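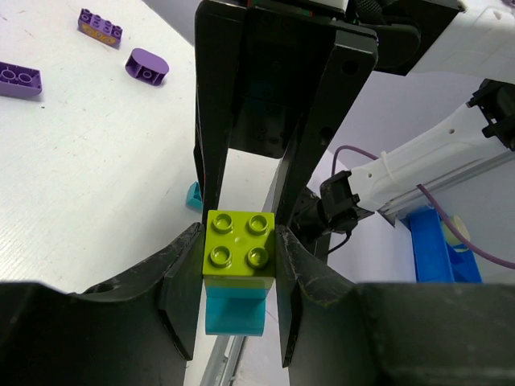 A lime-green two-by-two with a teal-blue brick stuck to its underside.

Questions I get about my brick sorting

I sell and swap secondhand toy bricks from my spare room, and the same questions land in my inbox every week. So I finally sat down on a Sunday with a pot of coffee and typed out my answers. If yours isn't covered, write to me anyway!

How many bricks do you have?
At my last big count (July, windows open, fan blowing the little ones off the table) it was 1,894 loose pieces, plus whatever is living under the radiator. Of those, 226 were two-by-twos. I like a two-by-two. You can fix almost any wobbly wall with one.

Do you sort by color or by shape?
Shape first, then color if I have the energy. A green two-by-two is easy to spot in a drawer of two-by-twos in every color. A green two-by-two in a drawer of green everything? Good luck, you'll be digging until dinner. I do make an exception for gray, which gets its own drawer because I have so much of it.

What do you keep them in?
A Grullberg drawer cabinet that I bought used, with 50 small drawers and one that never shuts properly. The big plates go in a Trolby box under the bed. I tried bags with zippers for a while and hated them – every time I opened one I got a lap full of bricks.

Do you take stuck bricks apart before you sort them?
Yes, always, and it takes longer than the sorting does. Two small bricks of the same size are the worst, since there's hardly any edge to get a grip on. Hold the bottom one firmly by its sides, hold the top one the same way, and rock it gently back and forth. Don't twist hard. If it won't budge, I press a bigger plate onto the studs and use that as a handle. Works nearly every time.

Can I use my teeth?
Please don't. I did this all through my childhood and I have a drawer of chewed bricks to show for it. No knives or screwdrivers either – they leave gouges along the seam, and then the bricks never sit flush again.

How do you wash them?
Lukewarm water, a squirt of dish soap, and a soft toothbrush for between the studs. I do a mesh bag at a time, swish it around for a few minutes, rinse, and spread everything on a towel overnight. Nothing with stickers goes in, and nothing with a motor or a battery box (ask me how I learned that one).

Are scratched bricks worth keeping?
To me, yes! Scratched ones go inside walls or under floors where you can't see them. Cracked ones I throw out, as they lose their grip and bring the whole tower down with them.

Do different makes fit together?
Sometimes. I've had Vollinik bricks that clicked onto everything I own and others that needed a real shove. I keep mixed makes in a separate tub and save them for the nieces and nephews, who couldn't care less.

Can I send you my old bricks?
I'd love that, but email first so I can tell you whether I have room. Roughly 3 shoeboxes at a time is my limit. Take out the hair ties and the cookie crumbs and we'll be friends for life.

Related posts
The Grabowska tower: rebuilding it from the bottom up
Drawer labels that stay on
What I do with odd wheels and axles
Baseplates: flat, warped, and hopeless
My gray drawer is full again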